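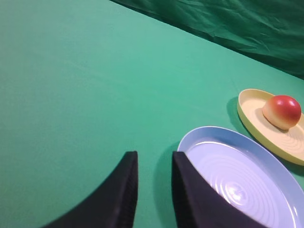 Cómo hacer kimchi de rábano en casa

El primer tarro siempre da respeto, ¡y luego no hay quien pare! En primavera, cuando los rábanos llegan al mercado con las hojas todavía tiesas, yo preparo uno cada dos semanas (las hojas también van dentro, no las tires).

Lo que necesitas

565 g de rábano blanco, pelado
2 cucharadas de copos de chile coreano
Sal marina, sin yodo
Ajo, jengibre y una pera pequeña
Un tarro de cristal con cierre hermético

Paso 1. Salar

Corta el rábano en dados del tamaño de un bocado y mézclalo con 23 g de sal. Déjalo casi 37 minutos, removiendo un par de veces, y escurre el líquido -- guarda un poco, que luego viene bien para aligerar la pasta.

Paso 2. La pasta

Tritura el ajo, el jengibre y la pera hasta que no queden hebras. Añade el chile y espera a que se hinche y tome ese rojo tan bonito. Yo uso el molinillo Makori de toda la vida, pero un mortero vale igual.
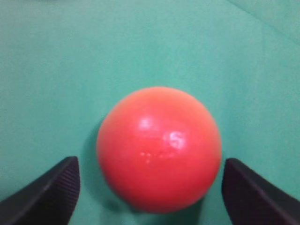
Si te queda muy espesa, ahora es el momento de echar una cucharada del líquido reservado. Prueba y corrige de sal.

Paso 3. Al tarro

Mezcla todo con guantes (¡el chile pica en las manos durante horas!) y aprieta bien para sacar el aire. Deja dos dedos libres arriba.

Paso 4. Fermentar

Dos días a temperatura ambiente, abriendo el tarro por la mañana y por la noche, y después a la nevera. A mí me encanta a partir de la segunda semana, con arroz blanco y un huevo frito encima.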